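Sheena Munro
Thread: the Dallari picking arm, after a month of living with it

1/ The pitch from Lillon was simple. Arm on a stand, crates either side, it fills orders while you get on with something else. Monthly fee, no upfront cost. I run a veg box round and I hate packing spuds, so I was an easy target.
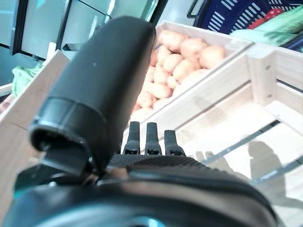

Potatoes in one crate, the other still to fill.

2/ What I'll give them: it is gentle. I was expecting bruises and I've not found one I could pin on the arm. The three stubby fingers look daft but they hold a potato well enough.

3/ What I won't give them: "works with your existing crates". Mine are wooden slatted ones, all slightly different, all a bit battered. Lachlan Lindsay came out from Lillon to set it up and kept nudging them about. If a crate shifts, you're supposed to run the setup again. Crates shift. They're crates.

4/ Speed. The brochure says 500 picks an hour. Read the small print and that's with "uniform items, presented singly". Who has ever been presented with a single potato?

5/ I asked for a figure for a heaped crate of mixed sizes and got a link to a video. The video was of tennis balls.

6/ Leafy stuff is a no for now. Lachlan was straight about that, to be fair to him. The sales page has a big picture of lettuce on it.

7/ Money. The fee covers the arm and 2 callouts. A third callout is £60 before anyone has touched a screw. Replacement fingers are extra and I couldn't get a price out of anyone – "depends on wear" was the answer, twice.

8/ Fergus Paterson over at Darnstead has had his for longer and likes it. He does nothing but potatoes and onions, in identical plastic trays, on a flat concrete floor. If that's you, ignore me and ring them up.

9/ Someone asked about the Dhillon one. Haven't tried it. The demo I saw in April had a man standing just out of shot handing it things, so I'm not rushing.

10/ Where I am: 3 weeks left on the trial. I've asked for the heaped crate figure in writing, a price list for parts, and the lettuce taken off the page. So far I've had a very friendly email about upgrading.

11/ Will add to this if they reply. Please don't send me the tennis ball video, I've got it.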